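Members' Projects: A Second Arm for the Hebden Workshop

Published 9/24/25

The Hebden shared workshop has added a second robot arm to its members' bench. The builder, a member of the workshop for two years, agreed to answer questions on condition that the work be credited to the workshop as a whole.

The project began in May, when the first arm, known to members as Gundby, was judged too heavy for small sorting work. Its successor, Sastora, was assembled over 38 evenings at a recorded cost of 440 pounds, excluding the power supply, which was already in stores.

"I wanted something that could reach down into a container and bring a part out again," the builder said. "Picking from a flat table is a much easier job, and we had done it already."

The camera is mounted at the wrist and looks past both fingers. According to the builder, this position was chosen after a fixed overhead camera proved unable to see past the arm itself.
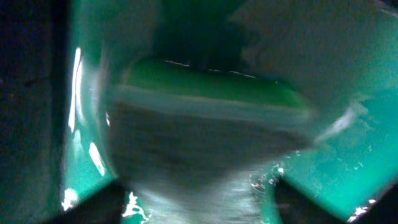
Glossy surfaces remain the principal difficulty. "Reflections are bright and they move when the arm moves," the builder explained. "Add some blur and the software has very little to hold on to. I have slowed the last part of the descent, and I would like to try a softer lamp."

The control software was written by the builder and is kept on the workshop's shared drive under the name Durau. Members may copy it, though changes to the speed limits must be agreed with the bench supervisor – a rule that already applied to Gundby.

Asked what remained to be done, the builder mentioned the finger pads, the cable run at the elbow and a proper cover for the controller. "The cover comes first. At present it sits in a biscuit tin."

Members wishing to use Sastora should complete the bench induction before making a booking.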